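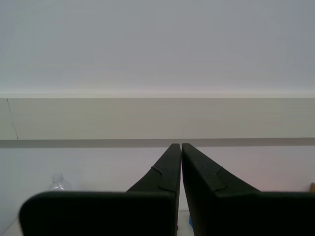 Court was packed by 8 this morning, and I mean packed. I got the last seat on the back bench, wedged between a radio guy and a woman who'd driven in from Dangate before sunrise, and we all sat there for more than an hour before the judge came in and read the sentence. Henrique Ramalho, the man who started the Gollodeo fellowship and ran it like his own little kingdom, is going to prison for 35 years.

He didn't say anything. He had on a gray suit and he kept his eyes on the table the whole time, even when the judge stopped and asked if he understood. His lawyer answered for him (yes, he did).

If you haven't been following this one, the jury convicted him back in March of fraud, unlawful confinement and ordering the fire at the Workneh meeting hall. The fire is the part most people around here remember. It was a weeknight, the hall was full for a supper, and two of the side doors had been chained. Everybody got out through the kitchen, but 8 people were treated for smoke and one of them still can't work a full day. Prosecutors said Ramalho wanted the place gone before a group of former members could get in and go through the files in the basement.

Then there's the money! The fellowship took in savings, paychecks and in a few cases whole houses from its members, 298 of them at its peak. The court has ordered the farm property outside Unance sold off, all 175 acres of it, with the proceeds going into a fund for people who signed things over. I asked one of the lawyers in the hallway how long that might take and she just laughed and said to call her next year.

I talked to a few former members on the courthouse steps afterward. One man who joined at nineteen told me he'd thought he would feel happy and mostly he felt tired, and he wanted to go get some breakfast. Another was pretty angry that four of Ramalho's deputies took plea deals and could be home a lot sooner. She'd written a letter to the judge about it, six pages, and she had a copy folded up in her purse that she let me read. I won't quote it because she asked me not to, but I did read it twice.

Not everyone there was on the same side, either. A small group still loyal to Ramalho stood across the street singing, the same song over and over, and a couple of deputies walked over to keep them on the sidewalk. I went across to see if anybody wanted to talk. They were polite about it but they didn't.

The defense says it will appeal and has 30 days to file. The judge turned down a request to let Ramalho stay in the county jail while that plays out, so he'll be moved to a state facility sometime this week. A hearing on the Unance property comes next, and I'm planning to be there for that one too.

Posted 2025-09-08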